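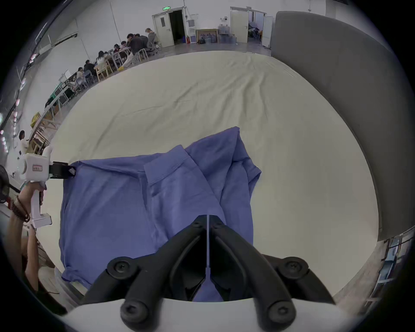 Doltville Clothes Share, minutes of the May meeting

Started at 7.10, a bit late, as the kettle took ages. I took the notes again, so blame me for any gaps!

Last month's minutes: agreed, once I'd corrected the spelling of Dandley (twice, sorry).

Shirts. We spent most of the evening on these. The Mollel sorting room has 700 button-up shirts waiting, and we all fold them differently, so the piles lean and slide about on the shelves. We had a good long natter about it and settled on one way: lay the shirt flat on a bed or a big table, sort out the collar first, pull the sleeves straight, then fold the sides in and bring the hem up. Collars face the front of the shelf. Two buttons done up is plenty (top and middle). I argued for rolling and lost.

Creases. Really crumpled ones go in the ironing bag, but a light wrinkle is fine and we're not to fuss over it. Blue and white shirts are to be kept apart from now on.

Bags. Risent quoted us for 1,000 paper bags or 2,000, and the bigger order works out cheaper each. Agreed on 2,000, if we can find a dry cupboard for them. I'm to measure the one under the stairs.

Dandley drop-off. Still opening at ten. The sign needs repainting, and green won the vote by one hand.

Any other business: odd socks. Put off until next time, again.

Finished at 8.40. Next meeting same place, and please bring hangers if you've got spare ones!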